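Projects > Bodard Kitchen > Reports to funder

Progress report: fruit table and shared kitchen, to end of October

14 shares | 3 comments

The grant paid for the fruit table, the crockery and the cold store. The cold store was fitted in the first month and has run without a fault. We have spent 1029 pounds on fruit so far, nearly all of it with Godoy, who deliver before 7 in the morning. Catatora supplied the plates. Of the 16 ordered, 11 are in use and the rest are boxed in the store.

More than 60 households are now signed up. Take-up is best for grapes and poorest for pears, so pears have been dropped from the order.

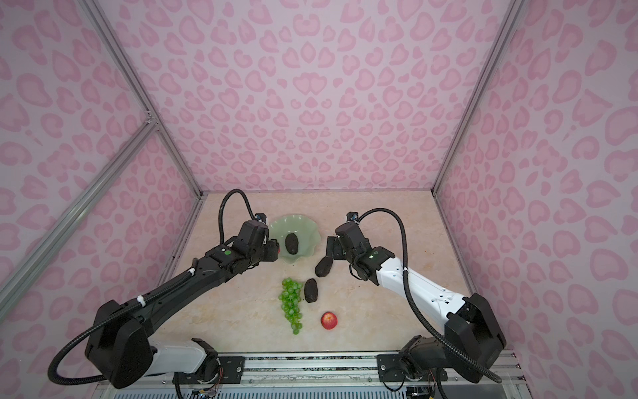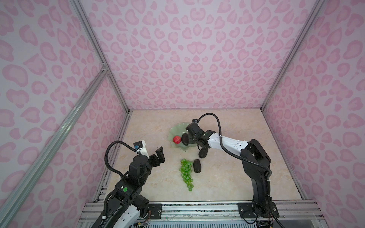 Spending on the last part of the grant will go on soft fruit and on replacing the scales. Grapes go out by the bunch and are kept beside the green plate, so that they can be weighed without clearing anything else. Zorkell have quoted for the scales and we expect to order in November.

Comments (3)

fruitbowl: Are the pears gone for good? We used to take them.

Bodard Kitchen: For this season, yes. We will look at it again in spring.

lower_road: Could the list go up the evening before? Mornings are a rush here.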